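Learning hand paths from head-camera video: what held up and what didn't

2023-01-04

I promised a write-up of the hand path work before the next round starts in February, so I'm putting down what we have. It covers the method, the main result, and two problems I haven't solved. Code questions can go to Efa Rowlands, who looks after the repository now.

The project is called Kemeys. The aim is to teach a two-arm robot to tidy small household things using video of people doing the same job at home, recorded from head height. We don't have the people wear gloves or markers. They sit or stand where they normally would, do the task at their own speed, and we work out the hand positions afterward.

The set we used for this round has 421 clips. All of them involve a container and a lot of small flat items, mostly medicine packs. I picked medicine packs because they are a bad case for almost everything we do. Foil reflects light in patches, strips slide over each other, and a half-used strip bends when you hold it. If a method works on a wooden block and fails on a blister strip, I would like to know that early.

The pipeline has three steps. First, a hand detector gives us a box and a set of joints for each hand in each frame. Second, a small network called Orano takes a short window of frames and labels each hand as reaching, holding, placing or idle. Third, we fit a smooth path to the wrist and fingertips for every stretch of frames that isn't idle. The robot policy only trains on those stretches.

The second step is the one that changed. Our old version labeled both hands together, so a frame was either "working" or "not working". Gwilym Lloyd pointed out that this throws away most of what is interesting about two-handed work. One hand often holds the container still while the other does the moving, and the old labels treated both as the same thing. The policy learned to move both arms whenever one of them had a reason to. On the robot this looked like the left arm drifting off the tray halfway through a pick.

So we relabeled by hand, one label per hand per frame. Meinir Wynne and Osian Bevan did most of it. They agreed on nearly everything except the start of a reach, where it is hard to say which frame is the first one. We settled on a rule: a reach starts when the fingers begin to open. It's not perfect but two people can follow it.

Frames from one recording session are below. A hand on the rim of a container gets its own "holding" label, even though it isn't carrying anything. Closed hands near a surface are the awkward group, and I come back to them further down.
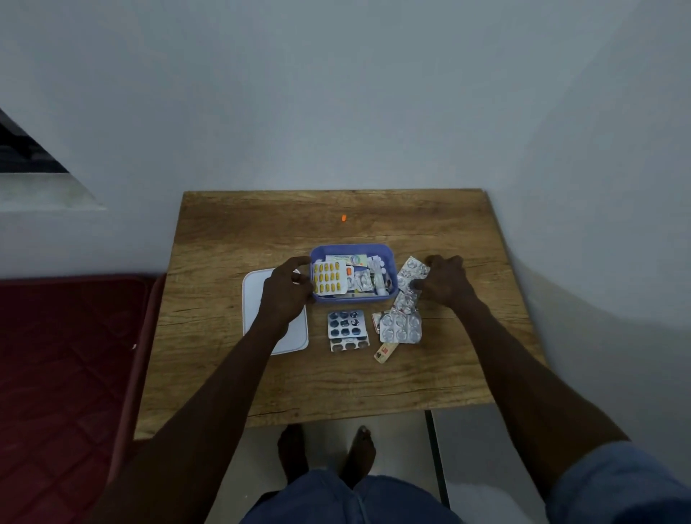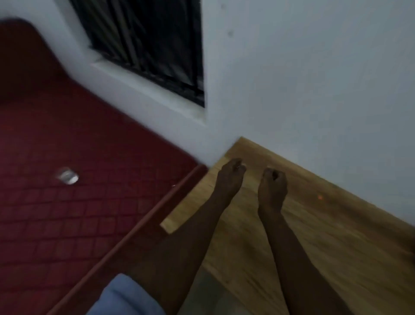 Both frames are from the same session, seen from the head camera. First, left hand on the tray rim and right hand on a foil strip; second, both hands loosely closed by the board.

With the new labels, the drifting left arm mostly went away. We ran 753 trials on the robot, split between the old policy and the new one, with the same trays and the same starting positions. The new policy kept its support hand in place far more often, and when it did let go it was usually after the item had already been put down. Picking itself got only slightly better. I expected that, as nothing in the change was aimed at grasping.

I also tried training on less data. With a fifth of the clips the support hand behavior was still there, though the paths were rougher. That surprised me. My guess is that "keep this hand where it is" is an easy thing to learn once the labels say so, and the clips are mostly needed for the other hand. Osian Prydderch thinks it has more to do with the trays all being a similar size, and he may be right. We don't have the data to tell yet.

Now the problems.

The first is closed hands. When the fingers are curled in and the knuckles face the camera, the detector still finds the hand, but the fingertip positions are close to guesses. Orano then has to choose between idle and holding with very little to go on. Looking at one frame, I often can't tell either. The longer window helps, up to a point, but when the head turns quickly the background smears and the window stops being useful. For now we drop any stretch where the fingertips are hidden for more than 7 frames. We lose some good data that way.

The second is objects that look like the background. A white tablet strip against a white carton is easy enough for a person, but our path fitting uses the object edge to decide when contact begins, and it often finds the wrong edge. We tested a depth estimate from Brovano as an extra input. It was fine on boxes and poor on shiny foil, which is where we needed it. I have left it switched off.

Training took 2 days per run on the shared Plonitix machine, so I could not repeat everything as many times as I wanted. Treat the small differences with care. The support hand result came out the same way in every run, and I'm comfortable with that one – the grasping improvement I would not bet on.

For the next round I want clips with containers of different sizes and a few without any container at all. Meinir has also started writing up the labeling rules properly, including what to do when one hand passes an item to the other, which we have been handling case by case. The rules will go in the repository next to the labels when she is finished with them.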